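Alero - About us

Who we are

Alero is a small service company for robot cells. We started in Cáceres with the repair of joints and cables, and later we opened a second workshop in Sorthorpe. Our customers are laboratories, schools and small factories which have one arm, or sometimes two, and no maintenance department of their own.

What we do is simple to explain: we set up the cell, we look after it, and we repair it when something fails.

Our practice cell

In Sorthorpe we keep a sorting cell for training and for testing after repair. The task has two baskets with labels, one for fruits and one for office supplies, and the hand must put each thing in its correct place. We call this the Ploltia test. An arm leaves our workshop only after it has made 200 picks in a row without a stop.
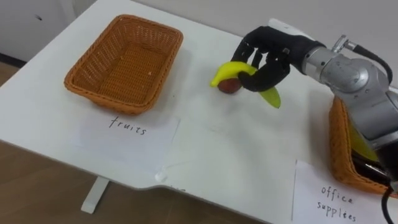
A grip on the banana during the Ploltia test.

How we look after a cell

Every arm with a service contract is checked after 1,000 hours of work. We listen to each joint, we clean the hand, and we calibrate the wrist again if it is necessary. The fingers take the most time - a finger which closes a little late can still hold a banana, but it will drop a small thing.

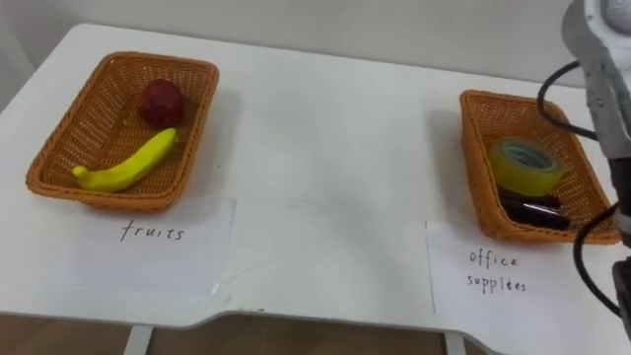
Cables are the most common reason why a customer calls us. A cable which runs outside the arm needs a free loop, so that the joint can turn to its limit and does not pull on the connector. The loop must also stay away from the objects. On our own cell one cable makes an arc over the back of the office supplies basket, and a loop like this is what we watch at full reach and at low speed before we permit normal speed. If it touches the rim, we move the clamp and begin again.

We now have 65 arms under contract, and for each one we keep a written record of clamps, cables and changed parts.

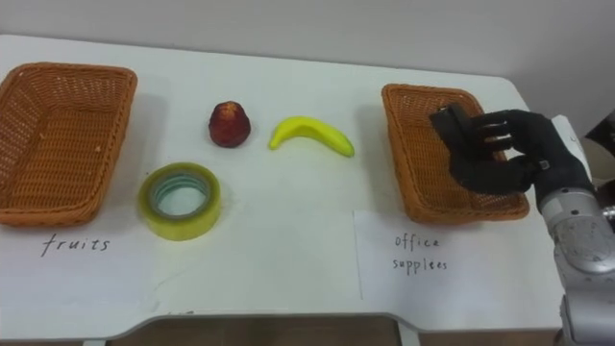
Work with us

We are glad to receive visitors at both workshops. Please write to us first and tell us the model of your arm, the hours it has worked and the fault, if there is one. The first inspection is free of charge. Sorthorpe is closed on Tuesday.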